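Poetry evenings and photo displays as a way of raising support for displaced families
Student project report
Rosalba Rizzi
Submitted 2/4/20

1. Why I chose this project

For the community arts module we had to plan, run and write up one public event or study one that somebody else was running. I did a bit of both. I worked with Wustia, a small charity that collects money and bedding for families who have had to leave their homes because of fighting, and I helped them put on an evening of readings and photographs. I then asked the people who came what they had got out of it.

My question was a simple one. Does an evening of poems and pictures make people more willing to help, or does it only make them feel sad for a couple of hours and go home?

2. Background

Wustia had held two earlier events, both of them talks with slides. The organisers told me that attendance was poor at the second one and that most of the audience already gave money. They wanted to reach students and people who live near the hall but had never heard of the charity.

I read what I could find in the college library on charity events. Most of it was about large concerts and gala dinners, and little of that was useful to me. The most helpful source was a folder of notes left by a former student who had run an open mic night in the same building. Her main advice was to keep each reader under five minutes and to put the collection box near the coats.

3. Planning

We used the Salcedo Hall, which the college lets students book free of charge in term time. The photographs came from Zallow, a picture library run by former students, who let us print a set for the cost of the paper. The readers came from Wurnovetti, the college writing group. I had hoped that at least two people with first-hand experience of displacement would read. One agreed, and asked for her name to be left out of the programme and out of this report.

The budget was 200 pounds. Printing took more than half of it. The rest went on posters, string, clips and refreshments. We had no money for a sound engineer, so one of the Wurnovetti members looked after the microphone.

Choosing the photographs took longer than anything else. Wustia asked for no pictures of injured people and no close pictures of children's faces. I agreed with this, but it did rule out most of the set that Zallow had first offered. In the end we showed kitchens, roads, tents, school benches and one very good picture of a man mending a radio.

4. The evening

Doors opened at half past six and the readings began at seven. The first half had six readers and the second half had four. The order was changed at the last minute when one reader was held up — her poem was moved to after the break, where it worked better anyway, as it was the longest.

The photographs hung along the side wall. I had planned for people to walk round them before the start, but most sat down straight away and only looked at them in the break. Next time I would put them by the entrance.

Refreshments were kept plain: tea, biscuits and water. The break was meant to last fifteen minutes and ran to nearly thirty. Several people said in their forms that this was the part where they talked to the Wustia organisers, so I did not count the overrun as a fault.
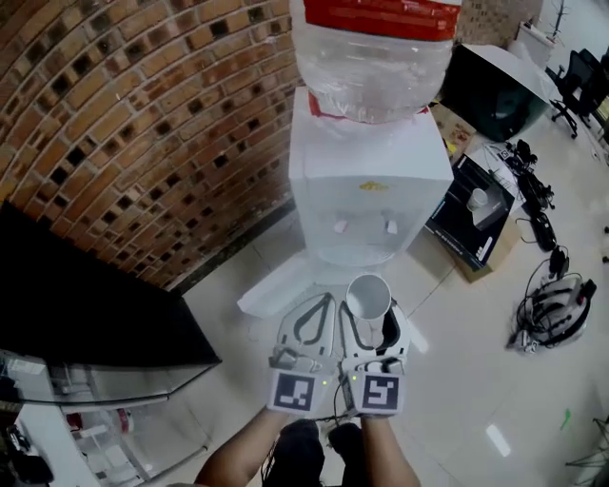 5. What people said

I handed out a one-page form with five questions. I counted 191 people through the door and the hall was close to full. Fewer than half filled in the form, and this is the biggest weakness in my results. People who stay behind to fill in a form are probably the ones who liked the evening.

Most of those who answered had not heard of Wustia before. The poems were mentioned far more often than the photographs. One person wrote that the pictures "needed more words next to them", and I think that is fair. Our captions gave a place and nothing else. Two people felt that there should have been a speaker to explain the situation from the start, as they did not know enough to follow some of the poems.

6. Money raised

The collection came to 905 pounds. Wustia had set a target of 3000 for the whole season, to be reached by the end of March, so the evening brought in a little under a third of it. I was told that the two earlier talks had raised less than this put together, but I have not seen the figures.

7. What I would change

Start the form earlier, at the break, and have pens ready. Write longer captions. Ask for a short introduction by someone from the charity. Book the hall for an extra half hour — we were still taking down the prints when the lights were due to go off.

I cannot say from one evening whether people went on to help. Wustia has agreed to tell me how many of the new names on its mailing list give again, and I will add this as an appendix if it arrives before the marking date.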